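Diário da bancada
Por Declan Costigan - abril
3 comentários · 10 partilhas

Escrevo depressa que ainda tenho de ir buscar pão. Cheguei às oito e picos, café frio do termo, o portátil a pedir atualizações. Desliguei tudo. Bancada primeiro.

O plano era simples, no papel. Acabar a parte dos computadores de secretária antes do almoço e passar a tarde com as etiquetas da Celtholm, que estão atrasadas desde a semana passada. Claro que não foi assim. Às onze ainda andava de volta do mesmo Dell e da placa das peças, a da base cinzenta. Gosto dela, apesar de tudo. Cada coisa no seu buraco, deixa-se de procurar módulos de memória no fundo das gavetas. Na Stevar perdi uma vez uma tarde inteira por causa de um módulo que tinha ido parar dentro de uma chávena. Nunca mais.

Dormi mal, também conta. As costas a queixarem-se do banco alto. Tenho de pedir outro, ou pôr uma almofada, ou qualquer coisa.

Notas soltas da manhã:

- a Quadro K620 fica onde está, não mexer
- pasta térmica, comprar. A bisnaga está no fim
- parafusos pequenos todos no frasco de vidro, não no bolso da camisa (outra vez!!)
- perguntar na Trostell pelo prazo, ficaram de ligar e nada
- fatura 1296 por pagar, a 2173 já seguiu

A alavanca do socket faz-me sempre impressão. Anos disto e continuo a suster a respiração quando a baixo, parece que vai partir qualquer coisa. O meu primo ri-se de mim. Ele que venha cá fazer.

Depois há a maquete impressa, a cinzenta que faz de placa-mãe. Saiu com as linhas da impressão bem marcadas, ao tato até é agradável. Para treinar encaixes serve perfeitamente e se estragar um canto imprime-se outra. Numa placa a sério já não tinha esta calma toda. O que me irrita é a luz, bate de frente no plástico claro e fico sem ver os relevos. Mudar o candeeiro de sitio amanhã, ou arranjar uma lâmpada mais fraca. 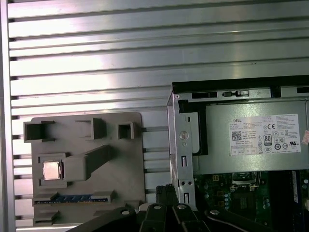
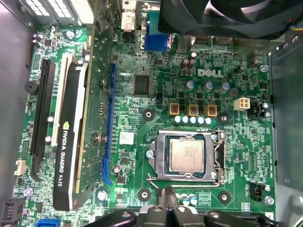
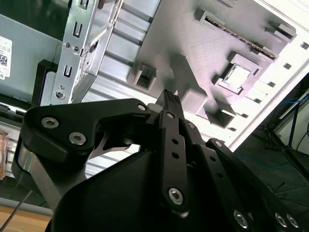
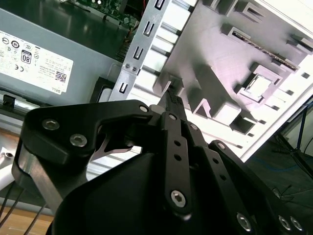
Depois do almoço

Comi de pé, sopa de ontem e uma maçã. Telefonema da Cuautle a meio, queriam saber se consigo entregar o manual de montagem mais cedo. Disse que sim sem pensar. Agora penso. Faltam-me os capítulos da memória e dos cabos, e o da fonte está escrito mas está uma porcaria - frases de meio metro, ninguém vai ler aquilo com uma chave de fendas na mão. Cortar tudo para metade. Passos curtos. Verbo à frente.

Uma coisa que quero lá pôr e me esqueço sempre: dizer às pessoas para olharem para a caixa antes de tocarem em seja o que for. Dois minutos, mãos nos bolsos. Onde está a fonte, por onde passam os cabos, que lado abre. Eu não faço isto e pago por isso, hoje tive de voltar atrás duas vezes por preguiça.

E os nomes. Ranhura, slot, encaixe, conector, cada página diz uma coisa. Escolher uma palavra e não sair dela. Voto em ranhura para a memória e conector para os cabos. Socket fica socket, paciência, "soquete" não consigo escrever sem me rir.

Às quatro fui arrumar. Pano seco na bancada, chaves por tamanho, frasco fechado. Pó por todo o lado, como é que entra tanto pó com a janela fechada? Encontrei a minha pinça boa, a de ponta curva, atrás do rolo de fita. Procurei-a um mês. Quase lhe dei um beijo.

As etiquetas da Celtholm nem lhes toquei. São 100, não é o fim do mundo, mas ficam para amanhã logo de manhã, antes do café para não haver desculpas.

Chegou a chuva entretanto e a roupa estava na corda. Toda. Lavar outra vez ou fingir que foi enxaguada, logo decido. A minha mãe ligou nesse preciso momento, conversa de vinte minutos sobre o telhado da garagem, eu a ver as camisas a pingar pela janela. Prometi passar lá no fim do mês com a escada grande.

Amanhã: etiquetas, candeeiro, pasta térmica, ligar eu à Trostell que eles não ligam. Capítulo da memória se der tempo, nem que seja só o rascunho. E o banco, ver preços.

Vou ao pão que fecha às sete e já são seis e quarenta.

© Declan Costigan · Contacto · Voltar ao topo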